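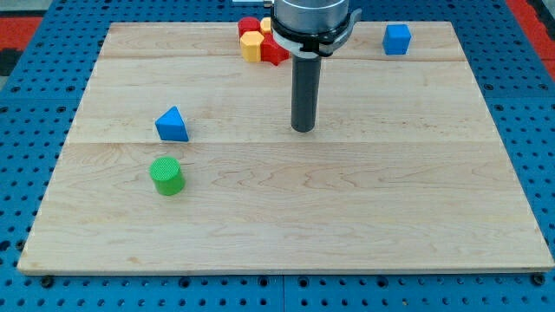 Oiling a maple board before first use

fedham_norbert
Mine came unfinished and I want to use it for bread. Is food grade mineral oil enough, or do I need wax as well? It will live in a kitchen in Statthorpe that gets damp from March onwards.

DDudás
Oil is enough. Three coats, a night between each, wipe off what's left in the morning. Do the end grain twice.

tronness59
I'd disagree. Oil alone washes out in nearly 14 days if you use the board daily. Put a beeswax mix on top.

DDudás
Depends how you wash it. I've used oil only for years, hand washed and stood on edge to dry. Wax just made mine sticky.

tronness59
Then you used too much of it. Buff it after an hour.

Bíró
Don't use olive oil whatever you do, it goes rancid. I had to sand one back to bare wood.

fedham_norbert
Thanks all. Will start with oil and see how it is in a month.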